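Section 4: Hanging a Large-Pattern Wallpaper on Three Walls

Large patterns are a joy to hang, and an alcove or small nook is a wonderful place to try your first one! The steps below are for Anham paste-the-wall rolls. Read all of them before you open a roll.

4.1 Before you start

1. Check that every roll carries the same batch number. Ours for the Pleldale range is 752.
2. Fill any dents in the wall, let the filler dry, and sand it flush.
3. Wipe off the dust and brush on one coat of primer. Leave it overnight.

Note: The pattern repeat is 60 cm, so expect to trim a fair bit from each strip. Save the long offcuts – they are great for the space over a door.

CAUTION: Turn off the power at the breaker before you loosen any outlet cover.

4.2 Choosing your center

Start on the back wall and work outward in both directions. With a tree design, put a trunk where the eye lands first and let the side walls fall where they may. You'll get a full, leafy look all the way around, and the corners take care of themselves more than you'd think.
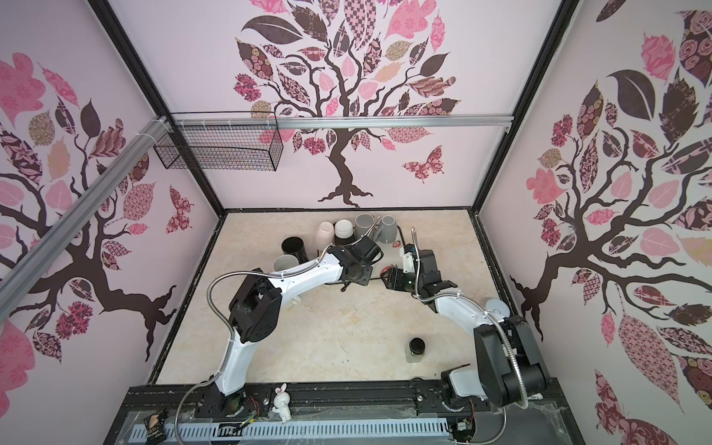
4.3 Hanging the first strip

4. Draw a plumb line with a level. Don't trust the corner of the room, even in a new house.
5. Roll paste onto the wall, a little wider than the strip.
6. Set the top edge with 5 cm to spare at the ceiling, then smooth from the middle out. It goes on beautifully!
7. Trim top and bottom with a fresh blade.

Note: The paper can be slid for a few minutes. After that, peel it back gently and paste again.

4.4 Turning a corner

8. Measure from the last strip to the corner at three heights. Add 1 cm to the widest figure and cut.
9. Wrap the extra around, then hang the next piece over it from a new plumb line.

Questions about matching? Ask for Ayman Nseir, extension 47.

© Anham Wallcoverings, 400 Barredo Road | Contact us | Back to top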